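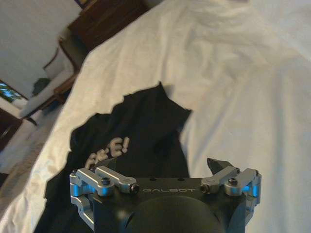

My job for most of this spring has been a spreadsheet, and the spreadsheet has one column I've come to loathe, and that column is headed "price". I do the equipment planning for a little group of hotels, and the owners of Cedside (the biggest of them, with the long corridors and the terrible parking) asked me whether we should put money aside for robots that can help with the rooms. Lovely question! Everybody went straight to the price column. What I'd rather talk about is a black T-shirt, or whatever it is, lying on a white sheet, with a bit of white lettering that looks like "KE!" poking out beside the gripper. Somebody's clothes mixed up in the bedding is about as ordinary as hotel work gets, and if you're planning to buy a machine for bedrooms, that's the sort of muddle your budget has to start from.

I've bought a lot of kit over the years. Tumble dryers, mostly, and a floor scrubber I still feel guilty about. With a dryer you know the load, you know the hours, you divide one thing by another and you get an answer you can show to an accountant. The temptation is to do the same with a robot, so we get a demonstration, we see it fold one towel on one clean table, and we scribble down a number of towels per hour. Then we multiply it by a year! I've done it myself, on the back of a Trurnport delivery note, and the sum came out so well that I should have been suspicious straight away.

My first draft had 2,633 room cleans in it for a season at Cedside, and I treated each of them as the same job. Ask anyone on the housekeeping side and they'll laugh at you. One room has had a single guest who slept on top of the covers. The next has had a family in it, with socks in the duvet cover and a phone charger down the back of the bed. The average of those two rooms doesn't exist, and I was about to buy a machine for it.

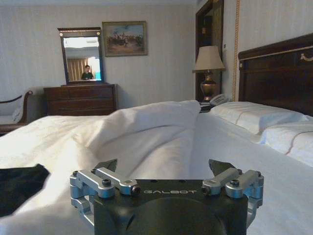 So my argument, and I've bored several people with it already, is that you should budget for the awkward rooms first. Take the worst tenth, write down what's in them, and go to your supplier with that list before you go anywhere near a discount. We did a small version of this on our own paper forms and got 306 notes back from the housekeepers in May. They're wonderful reading. Heavy furniture close to the bed. Cords. White things lost in white bedding. Dark things that turn out to be two dark things. I'd pay more for those forms than for any brochure I've been handed.

The other thing I'd say is don't spend the whole pot on the machine. I know, I know, it feels like progress to have one big shiny line at the top. But you need people's time to set it going and check after it, you need a place to charge and park it (in a hotel, where every cupboard is already three cupboards), and you need somebody to ring when it sulks. Privongate, our smallest place, hasn't got a lift wide enough for the linen trolley, never mind anything cleverer, and the cost of sorting that out would swallow the saving for years. That went on the sheet as a cost of automation, and I got some very odd looks. 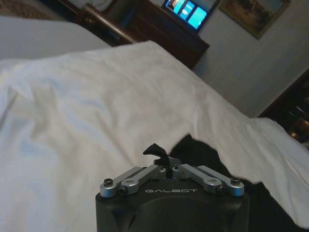 There's a rental camp and a buying camp, and I'm firmly in the rental camp for now. Rent for a season, pay a bit over the odds, and keep the right to hand it back. The buyers tell me it's wasteful, and on paper they're right. I'd still take it. A machine bought outright gets defended long after it should have been swapped, because some poor soul (me) signed for it.

For what it's worth, I've asked for £500 a month to keep collecting room notes and £1,000 set aside for moving furniture and fixing door thresholds, and I've left the purchase line blank until next year. Ismail, the linen firm we use, has offered to share its own bag counts so we can see where stray clothing comes back most often. I said yes before they'd finished the sentence.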